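Workshop Notes
22 Dec 2021

Marked blocks, part two

In October we wrote up the first batch of white blocks for the Drallis table. Several readers asked how the pieces are stored between rounds, and whether the printed markers stay put. Adi Chong has been using the set for 11 weeks now and sent in these notes.

The blocks live in the round holder on the right side of the table. They stand on end in it, and they do not have to be perfectly straight. A block that leans can stay that way as long as the marker on its face is showing. The holder has markers of its own, so it can be shifted a little when the table is wiped down.

The target sheet lies flat on the raised black platform. Adi tried taping all the edges and went back to taping only the corners – full tape left a ridge that caught the blocks on the way down. Markers are printed on matte paper and trimmed with a white border of 3 mm. Glossy paper picked up too much glare from the lamps. A sheet lasts about 12 sessions before the corners start to curl.

Lower each block end first and let go only when it is just above the sheet.

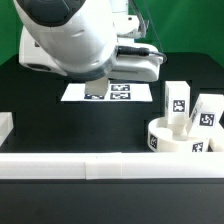
Spare sheets

We have 32 spare target sheets in the flat drawer under the Ramasamy printer. Take one when yours gets scuffed and write your name on the list. The next print run will be in the new year.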